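Pinomstead office chairs go through second round of underside checks

Work on the task chairs at the Pinomstead shared office building resumed in April, with the second floor now scheduled ahead of the ground floor. The job covers 313 chairs and is being handled by Wokport, a furniture repair firm that also looks after the desks in the building.

The inspection is carried out from below. Most wear on a chair of this type occurs in the seat mechanism, the arm joints and the fasteners between them, and little of it can be judged by someone standing beside the chair.
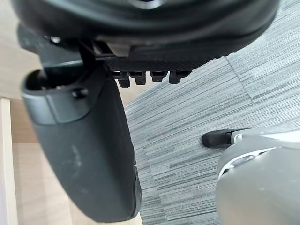
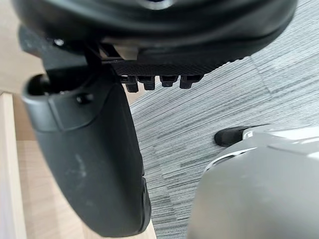
Seat underside in both views, with the row of four black tabs under the textured strip.

Emiliano Fuentealba, who runs the bench at Wokport, set the order of work. Each chair is first rolled to a clear patch of floor and raised to full height. The seat is then pressed down by hand at the front, the back and both sides. Movement at the front usually points to the tilt pivot. Movement to one side points to the plate bolts. A click with no movement is written down but not acted on unless the person who uses the chair has reported it.

Bolts are checked next. The previous round, done two years ago by the building's own staff, tightened every bolt to the same feel with a short hex key. Fuentealba's notes describe the results as uneven. On a number of chairs the arm bolts had been turned far enough to mark the plastic shell under the bolt head, while the plate bolts on the same chairs were still loose. The current round uses a torque driver with one setting for metal into metal and a lower one for metal into plastic.

Thread lock is applied to the plate bolts only. Bogumił Wróbel, who does most of the floor work, said the arm bolts are left dry so that arm height and width can still be changed later without heat or force.

"People move the arms more than they move anything else," Wróbel said. "If you glue that bolt, the next person rounds off the head."

Arms are tested in two directions, outward and then forward. A small amount of outward give is accepted. Forward give is not, and a chair that shows it is taken out of use until the arm bracket has been removed and the bolt holes looked at. Cracked holes cannot be repaired in place. The bracket is replaced as a unit, and the old one is kept for screws and caps.

Plastic parts under the seat are treated separately from the bolts. Tabs, clips and covers are checked for white stress lines, which show where the plastic has been bent past its limit. They are pressed with a thumb and are not pried. A flat screwdriver was used in the previous round to lift covers on several chairs, and the scratches it left near the seams are recorded so they are not mistaken for new cracks.

Cleaning follows. Lint and hair are pulled from the casters with a hook, and the underside is brushed dry from the center outward. A damp cloth is used on the arms and the outer shell. Spray cleaner is kept away from the mechanism. According to Telma Domínguez, who manages the building, cleaners had been spraying the chairs directly, and the overspray had washed grease out of the tilt pivots on the older stock. The cleaning instructions have been changed, and a copy is posted inside the supply closet door on each floor.

Grease is added at the pivot and on the height lever only. The gas cylinder is left alone. A chair that sinks under load gets a new cylinder, fitted at the Wokport shop on a press. Cylinders are not changed on site.

The first week covered 24 chairs in the north meeting rooms and was used to settle the time allowed per chair. Wokport had quoted 12 minutes. The meeting room chairs took less, having few adjustments. The desk chairs on the second floor have taken longer, mostly on account of the arms. The quote has not been changed, but the daily target has been lowered and the finish date moved back.

Parts come from two sources. Casters, caps and arm pads are ordered from Winus. Brackets and cylinders come from Durán, which still holds stock for the older chairs in the building. Ignacio Montecinos, who places the orders, said the arm brackets are the slow item. They are sold in left and right versions, and the first box received held only left ones. The exchange took nine working days. Chairs waiting for a right bracket were stored in the copy room on the second floor with a strip of tape across the seat, and most have since been returned to their desks.

Some 700 caster wheels were bought at the start of the job, fewer than the full number fitted across the building. Wheels with flat spots are replaced singly. If three or more on one chair are worn, the full set is changed and the usable wheels go into a bin for spares.

The building had considered replacing the older chairs outright. Jasper De Haan, who prepared the cost comparison, put repair well below replacement for any chair needing one bracket or less. For a chair that needs both brackets and a cylinder, the two figures come out close, and the decision is made on the state of the foam. Seat foam that has gone hard at the front edge counts against repair. Stained fabric does not.

Each finished chair gets a paper tag tied under the seat with the month of the check and the initials of the person who did it. Adhesive labels were tried on the first few chairs and dropped, as they lifted at the corners and collected dust.

Staff on the second floor are asked to leave their chairs at the window end of the aisle by 5 p.m. on the day before their row is due. Chairs are returned by 10 the next morning with the seat at its lowest height and the arms at the middle setting. Anyone who needs settings kept can mark them on the tag - height, arm width and tilt tension - and they will be put back as written.

Work on the ground floor starts once the remaining right brackets have arrived. Loaner chairs are available from the front desk in the meantime.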